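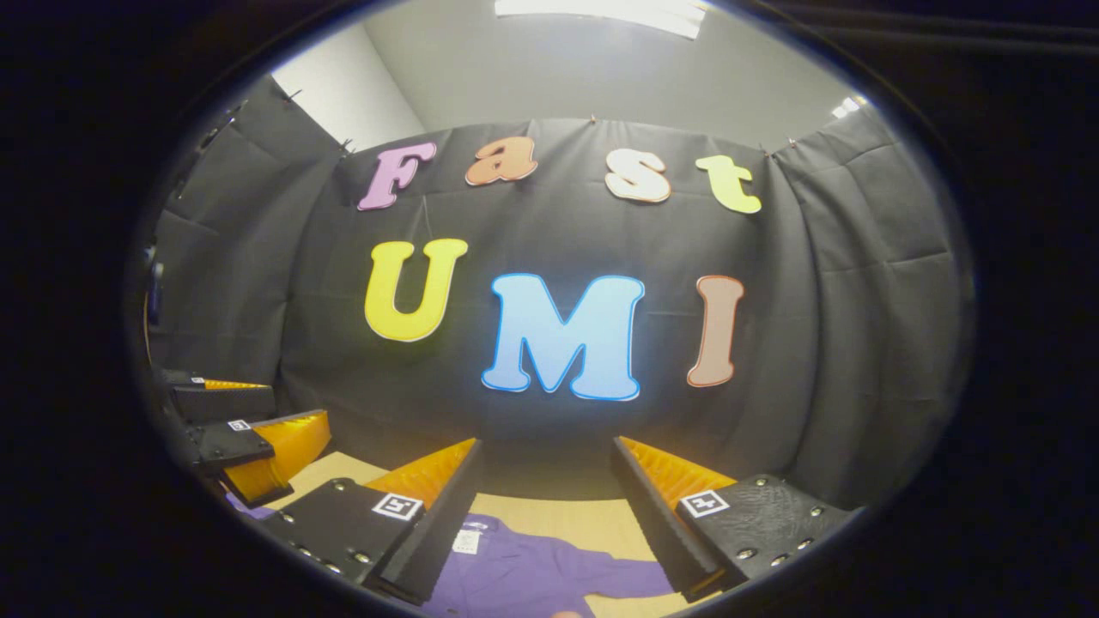 I have been folding clothes for most of my life and have only recently started doing it on purpose.

The trouble began in April, when I bought a set of drawers from Kullwood, the model with the low sides, because it was on sale and because I had talked myself into believing that I was a person who owned few enough clothes to fit in low-sided drawers. I am not that person. I own 196 items of clothing, a figure I arrived at on a rainy evening by putting everything on the bed and writing it down, socks counted as pairs. If you have never done this, I recommend doing it while nobody you respect is in the house.

So I had to learn to fold. Properly, I mean, with the shirt ending up as a little packet that stands on its own edge, which is what the low drawers require. My previous method was to hold the thing by the shoulders, give it a hopeful flap, and let gravity decide.

Soft clothes are the worst of it. A dress shirt has a collar and a placket and a general sense of where it would like to bend. Jeans practically fold themselves. But anything soft and purple and shapeless on a flat surface is just a puddle with sleeves, assuming you can find the sleeves. You square one corner and the opposite corner slides off to do something else. I once spent so long on a single cardigan that my tea went cold twice, which means I got up and made a second cup in the middle of folding a cardigan.

The thing that helped most was cardboard. My bed is too soft and the dining table is too slick, so for months I was chasing fabric around a varnished surface like a man trying to pet a cat that isn't his. Then I flattened a big box and worked on that. Cardboard has just enough grip. The bottom layer stays where you put it and you can drag the top layer over without the whole business coming along for the ride. It cost me nothing, it weighs nothing, and it goes behind the wardrobe when people come over.

I mentioned this to Pranab Saha, who used to manage the linen room at a hotel in Rivberg, expecting some sort of professional admiration. He looked at me as though I had announced the discovery of spoons. In the linen room they folded up to 800 towels a shift, on tables covered in old felt, and he told me the surface was the first thing they argued about with every new manager. The second thing was the height of the table. I have since put my cardboard on the kitchen counter and my back would like it known that Pranab was right.

He also gave me the only rule I've managed to keep, which is to stop smoothing. I was a terrible smoother. I would get a fold halfway decent and then stroke it flat with my palm, over and over, and each stroke moved the fabric a tiny bit until the fold had wandered off. Now I smooth once, before the first fold, from the middle out to the hem. After that I use only my fingertips, pinching an edge and carrying it over. A thumb and one finger on each hand will do the whole job. It looks prissy and it works -- my sweaters now come out within shouting distance of rectangular.

I should admit that I tried a product first. It was called the Raju, a hinged plastic board you flap around like a large stiff book, ordered from Provimdale for what I considered a silly amount of money. It makes beautiful T-shirts. It makes one size of beautiful T-shirt, and that size is slightly wider than my drawers. The Raju is now under the sofa with the yoga wheel.

As for the remaining problems: hoods, which can't be reasoned with. Anything with a drawstring. A fitted sheet, which I don't count as clothing and which I have decided is somebody else's department. I also have a jumpsuit, bought in a period of optimism, that I've folded in seven different ways and have now hung up.

The second drawer still doesn't close if I put the heavy sweaters in it, so the heavy sweaters live on a shelf in the hall, stacked, in the old style. They lean a bit to the left. I'm going to flatten another box this weekend and see if I can get the gray one thinner, and if anyone has a trick for turtlenecks, the comments are open. Please don't send me a video with music on it.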